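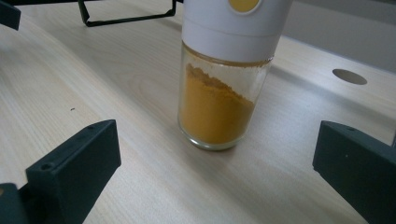 ## 4. Filling and Using the Fatlow Jar

The box says the Fatlow keeps ground spices "fresh and free-flowing for life." We would not go that far. Turmeric and curry powder cake up in almost any jar, glass ones included, and the steps below are mostly about slowing that down.

This section covers the glass-bodied model with the white top. If yours is the all-metal Prarkident version, go to Section 6, where the parts come off in a different order.

### 4.1 Before the first fill

1. Unscrew the white top and set it upside down on a dry towel.
2. Wash the glass body in warm, soapy water. Keep the top out of the sink. The leaflet calls it "splash safe," which is a long way from washable.
3. Let the glass dry overnight. An hour on the rack looks like enough and usually isn't.
4. Wipe the rim with a dry cloth.

**Caution:** Do not speed things up in a hot oven. The base is thick and heats unevenly.

### 4.2 Filling

1. Stand the body on a flat table, away from the stove.
2. Spoon the powder in. Pouring straight from the bag puts more of it on the table.
3. Stop well short of the top. The 300 ml line in the Fatlow brochure is measured to the brim, and no one should fill a spice jar to the brim.
4. Tap the base twice on a folded towel to settle the powder.
5. Wipe the rim again, then screw the top on until it stops. Don't force it past that point.
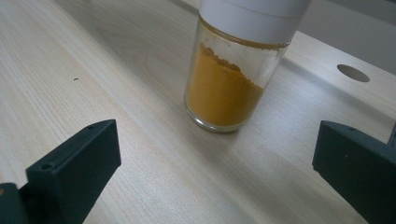 A sloped surface is harmless. Powder that leans to one side will level out with a few gentle taps, and the "anti-drift collar" Martens sells as an add-on did nothing for it when we tried one. Lumps are a different matter. Small ones break up with a dry fork. If they feel damp or smell stale, throw the powder out.

Dust on the inside of the glass is normal with fine spices. It makes the level hard to judge, so look at the jar from the side, near the base, before deciding it needs a refill.

### 4.3 Cleaning the rim

Powder collects where the top meets the glass. Left alone, it gets into the threads and the top starts to stick.

1. Brush crumbs away with a dry pastry brush before opening the jar.
2. Unscrew the top and brush the threads.
3. Use a barely damp cloth for stains, then let everything dry before closing.

**Note:** Turmeric stains white plastic. Fleralard's stain remover claims to lift it in one wipe. Ours took several, and a shadow was still there on Thursday.

### 4.4 Choosing a spot on the table

Use a firm, level surface with room to open the jar. Keep drinks to one side while the top is off, or put a lid on them. A splash into dry powder means starting over from 4.1.

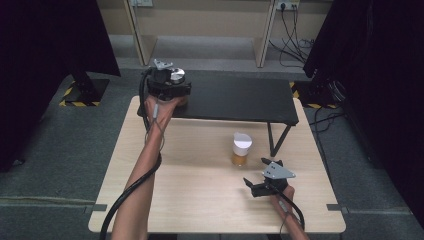 *Fig. 4-3. Amber-colored liquid in a clear plastic cup, white lid on.*

### 4.5 How long a fill lasts

The brochure promises 2000 servings. It never says how big a serving is, so treat the number as decoration. Go by smell and color, and write the month you filled the jar on a bit of tape under the base. A fill marked February that no longer smells of much by summer should be replaced, whatever the level in the glass.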